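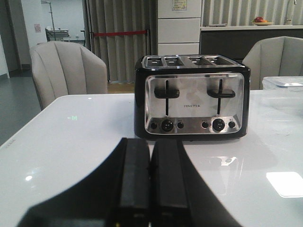 Week 6 handout: what a gripper arm really costs to run

Last week I asked you to price up a single arm for kitchen tasks, and nearly everyone gave me the number on the supplier's quote and stopped. I did the same with my first budget, so no hard feelings! This week we fill in the rest of the sheet.

Start with the task list. Write down the objects before you look at a single catalogue. A four-slice toaster with lever handles and little round buttons asks for something quite different from a bowl, and if you buy the arm first you'll end up choosing your tasks to suit it.

Then the quotes. For the exercise we have two, and both are on the course page:

Plamerard: arm and two-finger gripper, £3000, wrist camera extra
Rinaldi: arm only, gripper and camera bought separately, delivery in October

Don't pick one yet. Add these lines first:

Spare finger pads. I put down £40 a set and budget for more sets than I think I'll need.
Mounting and cabling. Always forgotten, me included.
Training time for staff. Put hours in, then turn them into money.
Props. Toasters, crockery, storage boxes — cheap one at a time, but they add up over a year.
Service cover. Folivex want £1000 a year for theirs. Read what it leaves out.
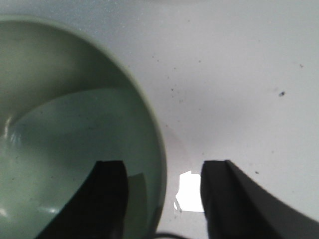
Trerneo College, Department of Automation and Equipment Planning

Now, the bowl. With one finger over the inside and the other outside the rim, you need to know how far the fingers open, how thick the rim is and how much clearance you've got over the table. Ask the supplier for all the gripper figures in writing (the brochure usually gives you the widest opening and leaves it there). Glossy things also throw bright patches back at a wrist camera, so I'd keep a little money aside for softer lighting.

For your plan, assume the arm is used all 52 weeks, then do it again with term time only. Compare the cost per week in each. The gap surprised me the first time I worked it out.

Bring both versions on paper, with your workings, and mark any figure you guessed. Guesses are fine as long as I can see them.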